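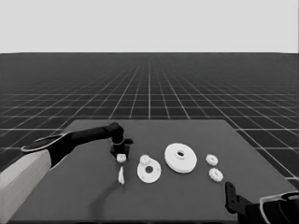
Progress report to Tokarz, gear assembly work package
May 4, 2020
From: Elisa Sala, Skustero

Short one this time. Most of the period went into the remote demo for Sunard and the cleanup after it. Budget sheet comes seperately from Fulvio.

Where we are

Sim cell is up and stable. Two arms, one table, planetary-style gear set: round plate, four small gears, the big layered disc, loose bits next to them. All white parts on a dark table for now, no textures. Fulvio Cocco wants textures before we train anything on camera input and he is right, but it didn't make this period.

Total of 387 recorded runs since March. That includes the junk ones. Have not sorted them yet, will do before the next report.

The demo

Sunard were supposed to come to the lab. Moved online, so we shared the sim on a call and drove it from our side. Planned 30 minutes, ended up closer to 75 with questions. Good questions mostly. Jetorum joined late and we went back over the setup for them, which ate a chunk of time.

Order of the demo:

1. Quick tour of the cell and the part list. Parts spread loose across the table in a row, back half kept clear. They asked why no fixture or tray. Answer: the proposal says loose parts, so loose parts.

2. Single gear pick with the left arm. Straight down from above, slow. We ran it at reduced speed so the call could keep up with the video – still choppy on their end.

3. Gears and plate, close view. Fingers either side of a gear, tips down by the teeth. Sunard spent the longest here. White on white is hard to read this close, the gear edges and the plate run together in places and they said so. Fair. Shaft ends and the little notches at the hubs do show up on two of the gears, so there is something to line up against.

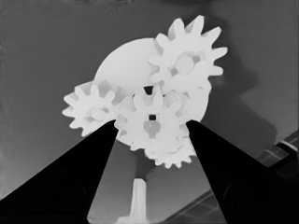

4. Open questions. Notes below, roughly in the order asked.

What they asked

Contact between teeth. How do we handle it, and do we trust it? Partly. Meshing is the weak spot of the simulator and we told them that. Smaller time step helps, costs run time.

Finger shape. Ours are plain wedges. Jetorum think a narrower tip would get in between neighboring gears better. Fulvio has a drawing, not modeled yet.

Second arm. They wanted to know when both arms work on the same part. Not this period. Plan is one arm holds the plate, the other places. Handover after that if time allows.

Real hardware. No date. Lab access is closed and I won't guess at one.

Problems

- Lost two work days to a license server issue. Fixed now.
- Shadows in the close view are soft and spread wide, confuses the edge detector. Trying a second light.
- Recording tool drops the last few frames when a run gets stopped by hand. Known, low priority.

Next period

Sort the runs. Color the parts at least per type. Narrow fingertip, model and try. Contact settings – need a proper comparision, with numbers. Follow-up call with Sunard once the colored parts are in, they asked for the close view again.

Need from you

OK to shift the travel money to compute. We did not travel and won't before summer. Fulvio put it as a separate line in the sheet so you can see it. An email yes is enough for us.

Elisa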